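Skundent Brick Faults, data card

Version 4, updated in May

What is in here

77 episodes of two-arm tabletop work with toy building bricks, recorded at our Votden bench. Every one of them contains a fault, and we kept all of them! Clean runs are easy to find elsewhere. Failures tend to get deleted before anyone can learn from them, and we think they're the best part of the whole collection.

The fault

The Tolia controller sometimes loses its gripper zero after a soft restart. The arm still moves to the right spot, but the fingers think they are wider open than they are, so they land on the studs or close on nothing. It took us almost 3 weeks to trace it to a stale offset file.

Labels

zero_lost: offset wrong from the start of the episode
zero_drift: offset goes wrong partway through
early_close: fingers shut before reaching the brick
contact_stop: torque limit tripped, arm held in place

Known problems

Wrist video blurs badly during fast moves. We left those stretches in. In 7 episodes the label start time is late, so trim with care.

Views

Wrist views and a fixed view of both arms: 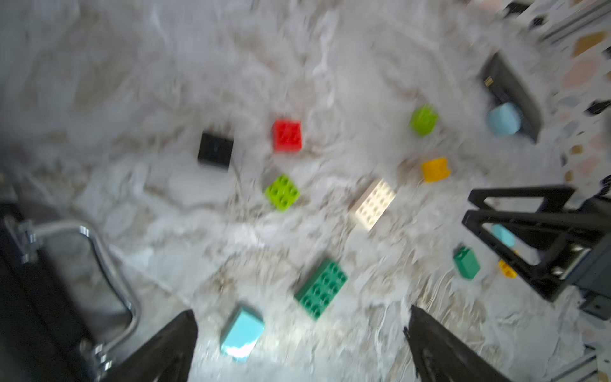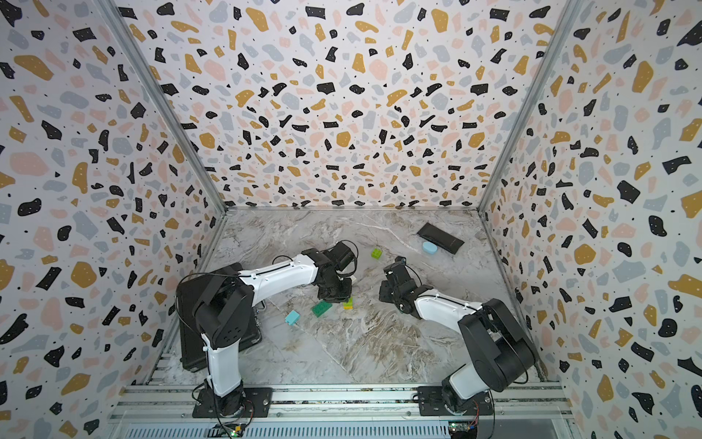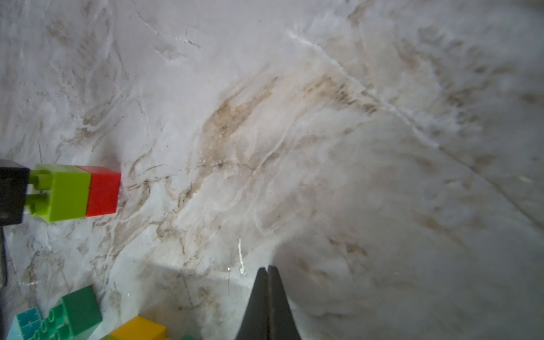 Before you replay anything

Replay files hold the raw, faulty commands. Lower the torque limit first, keep hands out of the enclosure, and have the stop button within reach.

License and credit

Free for research use. Please cite the Dambrauskienė bench notes, and do send us your own faults, we'd love to add them.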